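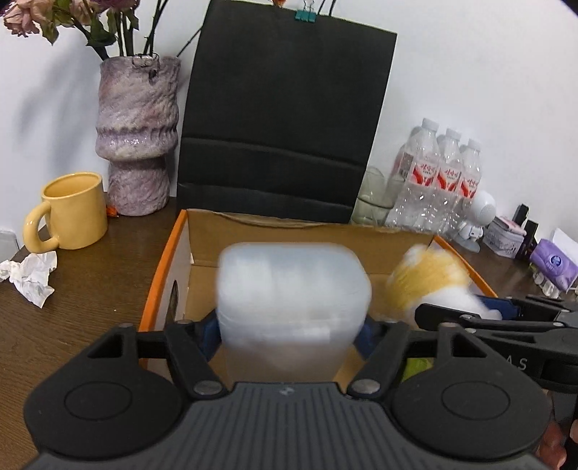

Mollmont Evening Institute
Household Order, Unit 2: Packing Mixed Contents
Handout, Nov 7, 2018

Bring this sheet to the practical. There were no spares in July and there will be none now.

1. What counts as mixed contents
Anything that would never share a shelf but has to share a box. Soft toys, a lidded container, a folded cloth, something knitted. Kowalczyk's course reader calls this "the residual load". Most households call it the last box, and most households have 6 of them.

2. Order of work
Hard and flat-sided things go against a wall of the box. Folded textiles lie flat beside them. Plush goes in the space left over and may be squashed without guilt. Small knitted pieces sit on top, where they can be found again.

Keep the handle slots clear. A paw poking through one is charming until you try to lift.

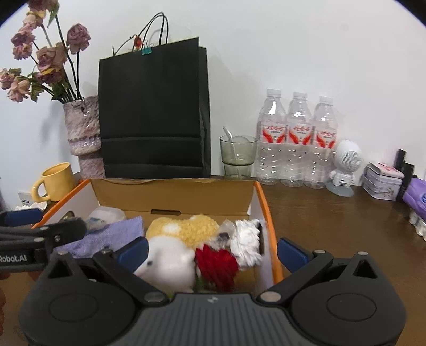
Fig. 1. Plush and a knitted flower together, with the lavender cloth and clear container to the left.

3. What stays out
Vases, mugs, drinking glasses and dried flowers are Unit 3. Dried roses in particular do not travel in a box of toys, whatever the Sodwood leaflet says about "nestling". Bottles of water stay on the table. You will want one by section 4.

4. Labelling
Write on two sides, never on the lid flap, which spends its life folded under another flap. "Misc." earns no marks. "Toys, cloth, container" earns full marks and takes four seconds longer.

Homework
Pack one box of mixed contents at home and write the list before you close it. Open it a week later and compare. Discrepancies should be reported in pencil.

Reading: Kowalczyk, chapter 2, omitting the passage on hat boxes.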